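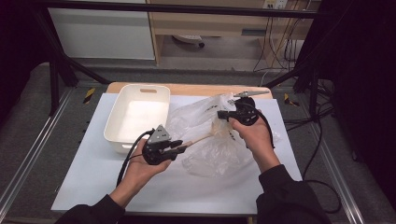

# Jaw position drops out mid-task: finding and fixing the cable fault on hand-held grippers

This page covers one fault on the Jonden hand-held grippers. The recorded jaw position freezes, or jumps to fully open, while the operator is still holding something. It was first noticed at the Plurunitz bench in February and has since turned up at Huenchumán as well, so it is written up here in full.

You need the two grippers, a spare cable, a multimeter, a small cross-head screwdriver and a laptop with Rito installed. Allow an hour. Most of that is waiting for the test run to finish.

## What the fault looks like

In Rito, open the session and look at the jaw trace for each side. A healthy trace moves whenever the jaws move and has a little noise on it when they are still. A faulty one does one of two things:

- goes perfectly flat, with no noise at all, then carries on as if nothing had happened
- snaps to the fully open value for a few samples and comes back

The flat kind is the one to worry about. The snap is easy to spot and Rito will flag it. The flat kind passes the automatic check, and a robot trained or replayed on it will hold its jaws still at the moment it should be closing. On our arm that meant a part was lifted, slipped and landed on the floor. On the second attempt the jaws closed late and the arm pushed the part into the side of a bin hard enough to trip the force limit. No one was near it, but that was luck. The guard door had been left open.

Do not replay any session with a flat section in it until you have finished this page.

## Before you touch anything

1. Stop the recording in Rito. Don't just pause it, as a paused session still has the ports open.
2. If an arm shares the same controller, press its emergency stop and leave it pressed.
3. Open the gripper jaws and put both grippers down with the cables slack.
4. Write down which gripper is left and which is right. They can be swapped by accident and you will end up mending the good one.

## Find out which part is at fault

Start with the cable. Of the faults we have opened up so far, the cable was the cause in all but one.

Plug in the left gripper only and start a test recording. Hold the gripper still in your normal grip, jaws half closed. With your other hand, bend the cable gently where it leaves the body, first up, then down, then to each side. Go slowly and hold each bend for 2 seconds. Watch the trace while you do it.

If the trace goes flat or jumps, stop there. Put the cable back to straight and see if it recovers. Then repeat the same thing at the controller end. If only one end causes it, you know where the break is.

Do the right gripper in the same way, even if the left has already failed. The two get the same use.

If bending does nothing, swap the cables over between the two grippers and record a normal task. The fault will either move to the other side with the cable or stay where it was. If it stays, go to "When it isn't the cable".

## Check the cable with a meter

Unplug both ends. The connector has 4 pins. Set the meter to continuity and check each pin against its partner at the other end, bending the cable as you go. A broken core usually reads fine when the cable is straight, so a single quick reading tells you very little.

Check for shorts between neighbouring pins too. We had one cable where two cores had rubbed through and touched each other, and this gave the fully open value every time.

Cut the connectors off a failed cable before you bin it. Ours went back in the drawer twice.

## Fit the new cable

1. Undo the screws on the rear cover and lift it off.
2. Note how the old cable is routed, then pull the plug straight out. Do not pull on the cores.
3. Fit the new plug until it clicks.
4. Put the strain relief back round the outer sleeve. If it sits on the cores, it will break them again within weeks.
5. Refit the cover. Finger tight plus a small turn is enough, the threads are soft.
6. Leave a loose curve of cable behind the gripper, long enough that you can turn your wrist right over without it pulling.

Step 6 matters most on a task with a lot of twisting, such as packing bags. The palm-up grip puts a tight bend right at the exit, and that is where nearly all of our breaks have been.

## Test run

Record 16 short takes of whatever task you normally do. Use the real objects, as waving the gripper about in the air does not load the cable in the same way. Bags are good for this, since they need a lot of small corrections.

Then run the flat-section check in Rito with the window set to 49 samples. The default is longer and misses short dropouts. A gripper passes if there are no flat sections in any take. One is a fail - go back to the bend test.

Only release the emergency stop once both sides have passed, and shut the guard door first.

## When it isn't the cable

The one exception we have had was a loose position sensor inside the body. With the gripper unplugged, close the jaws by hand and listen. A faint click as they start to move means the sensor is shifting on its mount. Don't glue it. Send the gripper back to the workshop with a note of the trace and the session name.

## Old recordings

Rerun the check, with the shorter window, on everything recorded since the last known good cable change. Mark any session that fails as "do not replay" and leave it in place. Deleting it breaks the numbering in Rito and the next export will stop halfway.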